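Thursday, the dishwasher and a wooden worktop

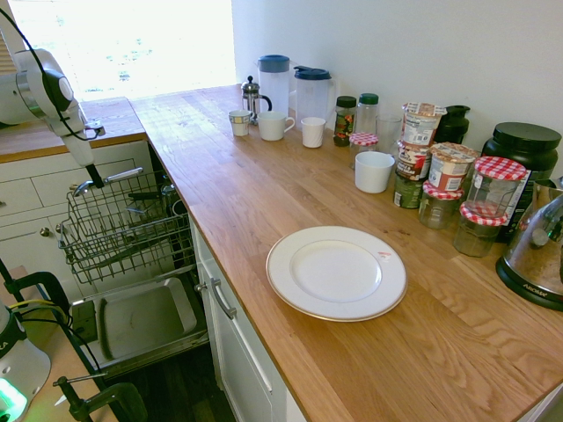 No. 11

I said last month that I would write about the kitchen once I had stopped changing my mind about it. I haven't stopped, but it is February and I have run out of other things to post.

The worktop is the main thing. Butcher block looks good and the grain is the best part of the room, but it needs looking after. I oil it every 6 weeks and wipe up round the sink side straight away. A 500 ml tin of Davach oil does the whole run with a bit left over. Kirsten Desjardins, who had hers fitted by the same firm, uses a hard wax and says she only does it twice a year. I may try that when this tin is finished.

Having wood on both sides of the dishwasher means I am careful when I open it. I used to pull it open the minute it finished and let the steam go up under the edge. Now I leave it half an hour first, then slide the top rack right out and unload standing to one side. The plates go on the worktop until there is a stack worth carrying to the cupboard.

The white plate with the gold rim is a nuisance. Gold rims don't like dishwashers and I know I should wash it by hand. Some weeks I do. It also has a small red and white mark on the inner part of the rim that I have stopped noticing.

I have kept the things we use daily along the back wall - the French press, the two clear pitchers with blue lids, and the small white cups in front. I tried them in a cupboard for a month and they came out again every morning, so they may as well stay where they are.

Still to do: the knobs on the drawers under the window are small and round, and the dishwasher's neighbour has a silver bar handle. Zachary Girard thinks they should match. I'd rather spend the money on a better drying mat.

Next time, the shelf in the hall.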